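Robots on the refurbishment line: notes after one year

In November the computer refurbishment workshop at Harnton completed its first year with robot arms on the dismantling line. I have supervised the line throughout, and colleagues at our other sites have asked me to record what has changed for the staff.

Before the arms arrived, a technician stripped up to 30 towers in a shift by hand. Sore wrists were the most frequent complaint in our Susport health records. The Kaimal project was approved on the understanding that no post would be lost, and none has been.
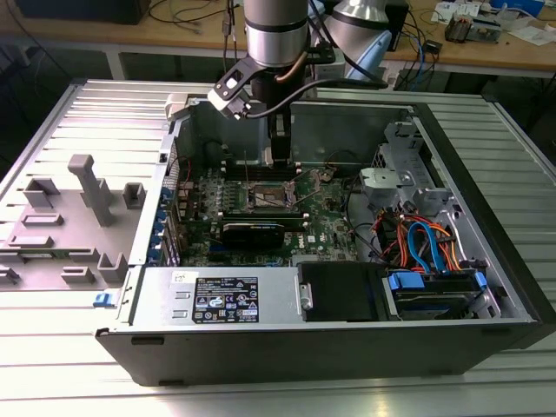 The greater change has been in the nature of the work. Technicians now spend much of the day checking parts, setting up fixtures and deciding what should be done when a machine does not match its record. Each of them received 20 hours of training. Several considered this too little, and I agree with them.

Some concerns remain. The older staff miss working at a shared bench, and conversation on the floor has declined. Pay grades have not yet been revised to reflect the new duties. A request on that point has been sent to Drulleo, our parent firm, and a reply is expected before the next rota is issued.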